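Sorting Flat Items into a Slotted Organizer Box
Prostus Workroom Guides – Updated January 1, 2026

This guide applies to staff and visitors who use the shared tables at the Prostus workroom. It explains how to store small flat items, such as key cards and bare circuit boards, in the open-topped wooden boxes issued to each table. Items kept on the Gebru shelf are covered by a separate guide.

Before you begin

Clear a space in front of the box large enough to lay out everything you intend to store. Set the box with its long side toward you. Check that each partition is seated fully in its slot; a raised partition will lean when a card is pushed against it. Have a soft brush and a sheet of Dander index labels within reach.

Step 1. Separate the items by type

Place cards in one group and circuit boards in another. Do not stack boards on top of each other while sorting. Hotel key cards often carry a full-color picture on one side, and it is easier to tell them apart by the picture than by the small print.

Step 2. Clean the compartments

Brush out each compartment from back to front. Do not use a damp cloth on thin wood panels. If a panel has splintered, report it and use another box.

Step 3. Load the box

Hold each item by its edges. Stand taller boards upright in the middle slots and lay shorter ones toward the front. Leave an empty compartment between boards where space allows.
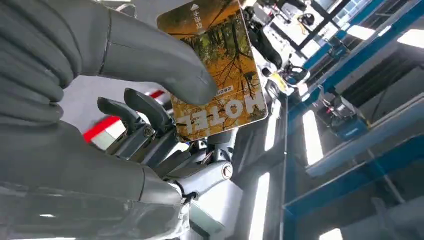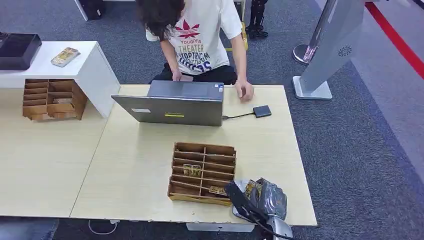
First picture: a hotel key card with an autumn forest print. Second picture: circuit boards in the slotted wooden box on the table.

Step 4. Label and record

Write the compartment number on an index label and attach it to the outside of the box, never to the item. Enter the same number in the Wandent inventory list. Numbers run from 1 to 561 across all boxes, and a number that has been retired may not be used again.

Step 5. Return the box

Carry the box level with both hands and return it to its assigned table. Boxes may be placed beneath a stand, provided that the compartments can still be reached from the front.

Care and review

Contents are checked against the inventory list each March. Items without a matching entry are held at the front desk for 64 days. Cards that no longer work should be handed in at the desk – they may not be placed in the general waste.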